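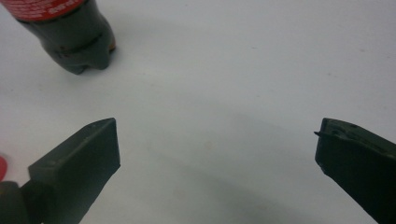
Apr 15, 2025 — Varnholm station, hand-held pair
Entry by Þórarinn Thygesen

Fault: right unit reports a closed gap that does not match the real one. Intermittent. Logged as a data quality matter first, moved to faults after lunch when it turned up in a second batch.

Background for whoever picks this up. The bottle task was recorded in March with the old finger pads and passed all checks. Pads on both units were swapped for the new molding from Iten. Zilgate (the replay and checking script) now rejects episodes from the right unit because the width trace steps by several millimeters while the fingers are closing. Left unit traces are smooth. Of 1848 episodes in the current set, 932 were recorded after the pad swap. Zilgate flags 122 of those, all on the right unit. No flags before the swap.

First suspicion was the encoder cable. The right cable comes off the side of the unit and runs down past the wrist, and it gets pulled every time the operator turns the hand outward. Reseated the connector at both ends, put a strain loop in, and repeated the open/close cycle by hand while flexing the cable near the housing. Trace stayed clean with the cable bent hard in every direction I could manage. Swapped left and right cables. Fault stayed with the right unit. Cable is cleared, although I want a proper clamp on it anyway.

Second suspicion was dropped packets. Ran the logger at 4000 samples per burst and looked for missing counters. None missing. The step is in the raw encoder value, so the sensor is reporting what the linkage does, and the linkage is moving in a way it should not.

Third: mechanical. Closed both units slowly over the bare board, nothing between the fingers, and compared by feel and by trace.

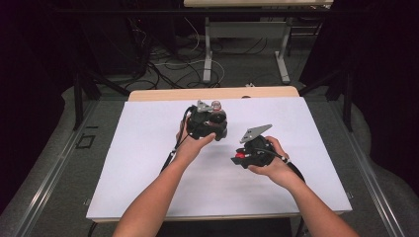
Left closes evenly to the stop. Right has a soft catch before contact, then releases. The catch is not there on every stroke. It shows up more when the thumb side of the body is loaded, as it is when reaching across the board. With the unit held loosely it went through a long run of strokes without a single catch, and then gave three close together after I shifted my grip. That accounts for the fault being missed at the bench check, where the unit sits in the stand and carries no side load.

Finger tips: there is a thin point of material at the inner upper corner of the right tip. Could be flash left over from the mold. I have not taken it off yet. My reading is that under side load the fingers go slightly out of line, the point rides against the opposite face for a moment and then slips by. That would give the step. It does not fully explain the flags where the step comes early in the stroke, with the fingers still well apart. Those may be a second cause, possibly play in the joint behind the finger. Keeping the two groups separate in the sheet until proven otherwise.

Effect on the bottle task: the policy trained on this set (Kakakhel, second run) stops closing too early on the right side. On the arm it came in on the bottle, paused with a light hold, and lifted. The bottle slipped and rolled to the guard. Guard held, no damage, no one inside the cell. I hit the stop by hand because the arm continued its lift with nothing in the fingers. The empty-grip check should have caught that and did not, as it uses the same width value we now know is bad. Treat as a safety item. A check that depends on the faulty sensor is no check. Motor current should go in as the second condition before the arm is run again.

Decisions for now:
Right unit is tagged out for recording. Left unit may be used for single-hand tasks.
Kakakhel second run is not to be loaded on the arm.
The 122 flagged episodes are held back, not deleted. The remaining post-swap episodes stay out of training until the threshold in Zilgate has been looked at. It was set on the old pads and may be letting small steps through.

Still to do:
Trim the point, repeat the loaded stroke test, same grip, same board. Trim first and leave the joint alone, or we will not know which one did it.
Measure joint play, both units, dial gauge.
Look over the spare pads from the same Iten bag before any go on.
Add a side-load stroke to the bench check. Needs a weight and a hook — the one from the old wrist test should fit.
Write to Iten once the stroke test is done.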